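Tasska: grasp planning for small, fiddly, loose things

Home | Tasska | Add-ons | Licences | Talk to us

Hi, I'm Hajnalka Orbán, and I write most of Tasska, the grasp planner we sell here at Grerelura. If you've got an arm, a two-finger gripper and a wrist camera, and you're trying to get it to behave around small loose stuff (beans, beads, seeds, screws, that sort of thing), this page is for you. If you're stacking cartons, have a look at Ivanyshyn instead. It's cheaper and you'll be up and running by lunch!

What it does

Tasska sits between your camera and your motion controller. It takes the wrist view, works out where the container is, where the contents are and which bits are worth going after, then hands your controller a short ranked list of approaches. You choose how long the list is. I leave mine on 4 and I've hardly ever touched it.

The part I'm proudest of is how it handles piles. Most of the planners I used before this one wanted to find every single object, draw a neat outline around each of them and then have a think. That's fine for blocks. Dark roasted coffee beans in soft light are another story, because the bottom of the heap goes to mush and the outlines come and go every time the wrist shifts. So Tasska treats the heap as one lump with a height map, and only bothers with outlines for the strays it can separate cleanly.

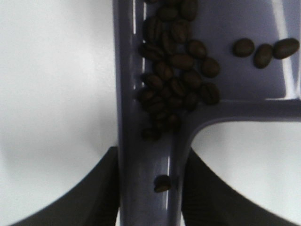

Strays get their own list, sorted by how much finger room there is on either side, and walls count against them. A bean down a narrow channel scores worse than one out on a flat bit of floor, even if it's closer to the wrist. You can flip that around in the settings if clearing the channel matters more to you than speed (it's called "tight spots first", and yes, it's slower).

Glossy plastic used to drive me up the wall. A shiny rim throws a thin white line, the old version took that line for an edge, and off it went planning around a wall that wasn't there. The October release has a new rim filter that compares a few views from slightly different wrist angles and throws out any line that slides around when the camera does. It's on by default. If your trays are matte you can switch it off and get a little time back.

Finger masking

Your own gripper is in the wrist view all the time, so Tasska needs to know which pixels to ignore. Open the fingers fully, run the mask tool, close them in steps, done. It saves a mask for each opening width and fills in the ones between. Black fingers over a pale bench are the easy case. Black fingers over a dark bench, bump the exposure up before you start and you'll save yourself a second go.

Do redo the mask if you change fingertips! I get more support emails over this than anything else, and I've done it to myself more than once.
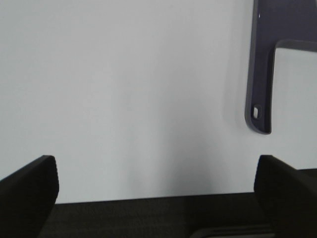 Look-away checks

When the container is only partly in view, older versions would happily plan on half a shape. Now the planner gives each view a coverage score out of 200, and if it falls under your limit it asks for another look before offering you any grasps. I run mine at 144, a fussy number I landed on one Wednesday and have been too superstitious to round off. The new view is picked for you, kept inside whatever joint limits you've set, and logged with the score so you can see why it went wandering.

What you'll need

A two-finger parallel gripper with position feedback
A colour camera fixed to the wrist or gripper (depth is nice, not required)
A Linux computer with a half-decent graphics card
A controller that accepts pose targets, or our Sistton bridge if yours doesn't

What it won't do

It doesn't do suction cups. It doesn't do clear glass, though I keep trying. It also isn't a safety system, so please keep your guarding and your stop button exactly where they are.

Licences and trying it out

One licence covers one arm. The trial runs for 40 days with everything switched on, and your masks and settings carry over if you buy. Sistton is a separate download and it's free with any paid licence.

Send me a few wrist views of your own trays through the contact form, along with your gripper model, and I'll write back with the settings I'd start from.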